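From: Teixeira
To: home-grippers list
Date: Jul 4, 2020
Subject: Re: Drilleo hand-held gripper kit, worth it for a small group?

> We have a bit of money left that has to be gone by September, and the
> Drilleo pair keeps coming up. The sales page shows it picking up a
> tennis ball and a mug. Well, good for it. Does anybody have it in use
> on real household stuff? I'd want to know about (a) small soft
> objects, (b) the pads, (c) whether a normal person can use the thing
> for a whole session without hating you. We'd also consider the
> Troststead rental if somebody can say a kind word about it.

I can say several kind words about the Troststead rental, all of them concerning the case it comes in. More on that further down.

We've had the Drilleo kit for 24 sessions now, all in people's homes, nearly all on the job we call "small things, big bed." You get the person to sort a box of bits and pieces on top of the bed, using the grippers for everything, and you keep your mouth shut while they do it. The keeping quiet is the hard part. Our price was 3,000 for the pair, with spare pads and a year of email support, and the email support has answered two of my emails, so I can't call it a lie.

To (a) first. The tennis ball tells you nothing. What you want to know is how it does with hair clips, film wrap, cards in sleeves, and anything fuzzy, preferably all in one shallow box with walls that get in the way of your fingers.

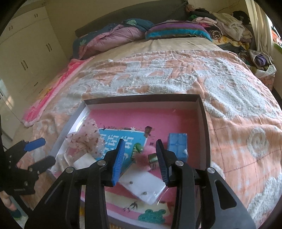

Fuzzy things are easy, to my surprise. The ribs on the pad grab the pile and you can be sloppy about the angle. Clear film is the worst. It gives, it slides, it sticks to whatever is under it, and you come up with two items when you wanted one. People work out on their own that you pinch a wrapper by a crumple and leave the flat part alone. Flat cards lying on a flat bottom are close to hopeless unless you can push them up against a wall of the box and catch the edge. I've watched a grown adult chase a card around a box for a good long while and then use a word that I had to cut from the audio.

(b) The pads. Ribbed rubbery stuff, glued on. The glue is fine for the first 20 hours or so of the warranty period's good mood, and then a corner lifts. Drilleo's advice is to replace the pad. My advice is to press it back down with a drop of contact cement and overnight it under a heavy book. Do not buy the "pro" pads. They cost 78 a set and as far as I can tell the improvement is in the name.

The linkages have given us no trouble at all. I keep a screwdriver in the bag for the small screws and have used it mostly on other people's furniture.

(c) Can a normal person stand it. Yes, with breaks. The weight sits out in front of the hand, so it's the wrist that complains. The grip was plainly sized for somebody with large hands, and people with small ones end up squeezing from the second knuckle. The manual says "adjusts to all users." It has one adjustment, a strap, and the strap makes it snug on the wrong part of your hand. Wrap the handle with bike tape and most of the grumbling stops.

Two-handed use takes longer to learn than they claim. For most of the first session, people do all the work with one and hold the other off to the side like a drink at a party. Don't correct them. By the second session it starts joining in, first to hold the box still and later to take things over from the other side.

One thing the sales page should mention and doesn't: fluffy bedding. We do the sorting step with the pieces laid straight on the covers, and a soft surface changes everything. The fingers can sink in a little on either side of a clip and come up under it, which you can't do on a table.
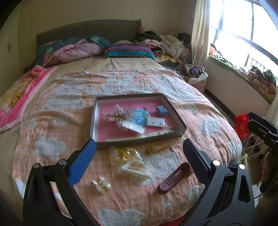 Snap clips and claw clips are both good on a quilt. Coiled hair ties are good anywhere, as you can hook one over a fingertip and pretend you meant to. Small bags of things go better if you take them by a corner. For the really tiny items I'd want a narrower tip, and Skornulska sells a slim finger set that is said to fit the Drilleo bracket. It fits after filing. I filed. The hole spacing is right, the shoulder is a hair too wide, and the instructions skip over this with great confidence.

Now, the Troststead rental. Lovely case. The pair inside it had one finger that closed a beat behind the other, so each pinch nudged the object sideways before catching it. They swapped it quickly when I wrote, and the second pair did the same thing on the opposite side. Maybe they have good ones and I'm unlucky. If you rent, try it on a paper clip before you sign for it.

So if your money has to be gone by September, buy the Drilleo, skip the pro pads, and put what's left into bike tape and the plain spares. Order early, as mine took its time getting here and the tracking page showed it resting in the same depot for most of the trip.

I can send the box-sorting instructions we hand to people if they're any use. They fit on one page, half of which is about not helping.

Teixeira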